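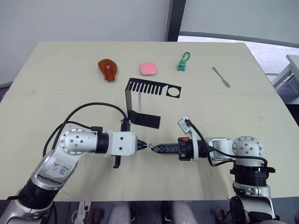 Notes from a call with Fenna Declercq, typed up 10/02/2021. She runs equipment purchasing at Murneren and wanted to talk about money first, arms second.

"People ask for the arm price. Fine. The arm price is maybe half the bill." She went through last year's order from memory. Two arms through Dekker, then the grippers, then mounts, cabling, a bench that doesn't wobble. The bench got left off the first request entirely. So did spare fingertips.

How many spares? "More than you think. We put in for 46 pads and the finance people laughed. We've reordered."

Next, grippers. Danda quoted one model, Skiko another, and she had both on a spreadsheet for months before anybody tried either one on a real object. That was the mistake, she says. Payload told her nothing. What she'd ask now is what the thing has to pick up, on a normal day, and then buy for the most awkward item. A small pink case with rounded corners and a toy dinosaur standing on its feet are two different jobs, and there's a smartwatch on the same table, strap and all. "You want fingers that open wide and still close on something little. Write that in the spec. Write it twice."
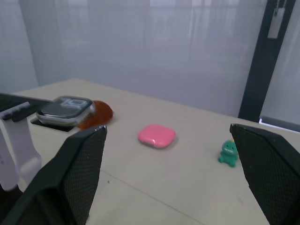
She prefers the textured inner pads over smooth ones and pays extra for them. Wouldn't say how much extra. Did say that a worn pad is the cheapest problem in the building and the one that eats the most afternoons, so pads now have there own budget line, separate from maintenence.
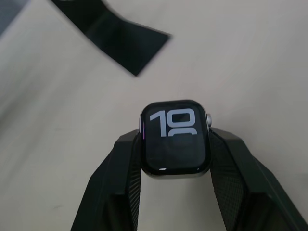

On test objects: buy them, don't borrow. Her line for these was 400 dollars and she had to fight for it. "Someone's watch goes home in someone's pocket and then you can't repeat the test. Just buy a watch."

Software and support, she was shorter. Roughly 1000 a year per arm, goes up at renewal, ask in December when the reps have targets to hit. Get the renewal price in writing with the first quote.

Biggest regret? Floor space. The tables ended up close to the desks, people work next to the arms all day, and no one had planned for chairs or cable runs.
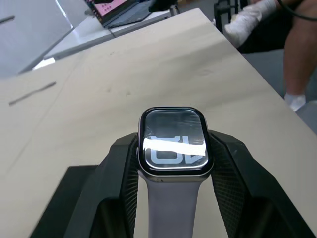
*Watch held by the sides of the case, band hanging down between the fingers.*

Would she order two arms again? Yes, but staggered. One first, run it for a quarter, then spec the second off what broke. She had to leave for a delivery at that point. Said she'd send the spreadsheet.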